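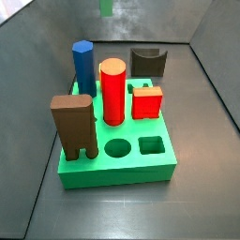
Wavelength calibration in the second-year optics lab

March 8, 2020

The February block of the second-year optics practical at Stakport has finished and the marks are in. I have been meaning to write up the changes to the spectrometer experiment, mainly so that I can find the details again next year.

The experiment is an old one. Students point a small fibre spectrometer at a mercury lamp, identify the lines, fit a calibration curve from pixel number to wavelength, and then use the curve to measure the lines of a second lamp whose contents they are not told. The script had not changed for a long time. It asked for a straight-line fit, a table of residuals and a paragraph of discussion. Most of the paragraphs said the errors were small and could be reduced by using better equipment.

What changed

The script now has two parts. In the first, students take a calibration at the start of the session and another at the end, with the same lamp and the same integration time. They are asked to compare the two before doing anything else. In the second part they choose the order of the polynomial themselves and defend it from the residuals.

I also took out the supplied spreadsheet. It had the fit built into a locked cell, and a student could complete the whole experiment without knowing which column was the independent variable. They now write the fit in whatever they like. Most used Python, a few stayed with a spreadsheet of their own, and one pair did it by hand on graph paper and got a perfectly reasonable slope.

Raw data is handed in with the report. It is a plain text file with one spectrum per file, and the file name must carry the bench, the lamp and the integration time. The naming rule caused more questions than the physics.

The data

There were 74 students this year, working in pairs. Between them they handed in 1164 usable spectra, after I had removed empty files, duplicates and the ones where the shutter was plainly closed. It is the first time we have kept everything, and it allows some checks that a single report does not.

The first check was repeatability. On most benches the start and end calibrations agree to well under one pixel. Two benches did not. Both showed the whole pattern moving in the same direction through the afternoon, with the line spacing unchanged. A shift without a change in spacing suggests something moving bodily, and the obvious candidates are the detector mount and the entrance slit. Both benches are by the radiator. I have not separated the two causes, and will need a thermometer taped to the case to do it.

The second check was the fit order. A straight line leaves residuals with a clear curve in them on every instrument we own. A quadratic takes out nearly all of it. A cubic makes a further small improvement, but with the handful of lines that the mercury lamp gives in our range, the extra term is poorly constrained and behaves badly outside the last line at the red end. Several reports went to a fifth-order polynomial and quoted the tiny residuals as evidence of accuracy. With that few lines the curve has almost no freedom left to be wrong in. I will add a sentence to the script on degrees of freedom, with a worked case.

The yellow doublet

The two yellow mercury lines are close together, and on the older Naidoo units they are only partly resolved with the slit we have fitted. Students treated them in three ways. Some fitted a single peak and assigned it to the mean of the two wavelengths. Some fitted two overlapping Gaussians. Some picked the taller of the two bumps by eye and assigned it to one or other line, not always the right one.

The double Gaussian is the best of these if the widths are tied together and taken from an isolated line such as the green one. If the widths are left free, the fit wanders and the separation comes out anywhere. Using the mean is acceptable when the relative heights are close to equal, and should carry a larger uncertainty. I had marked this harshly in earlier years without ever having told anyone what I expected, so it now has its own section in the script.

Saturation

A common fault was a saturated green line. The peak goes flat at the top of the converter range and the centroid is pulled about by whatever is happening on the shoulders. It is easy to see if the spectrum is plotted and easy to miss if the peak finder is trusted. The demonstrators at Tekelham, who run a similar practical, ask for a plot of the raw counts around every line used in the fit. I have copied the idea. It adds a page to the report and takes very little time to mark.

Lamps also need to warm up. The relative line strengths change a good deal in the first few minutes, so an integration time chosen straight after switching on is often too long later in the session.

For next year

Temperature logging on the benches by the radiator.

A dark spectrum taken with every lamp spectrum, at the same integration time. At present it is optional and about half the pairs skip it.

A neon lamp, to fill in the red end where the mercury lamp leaves us with nothing. We have the holder but the supply for it is on loan and has not come back.

The analysis scripts are in the Zultania folder on the teaching drive, along with the cleaned spectra. The readme is out of date and still describes the old file names.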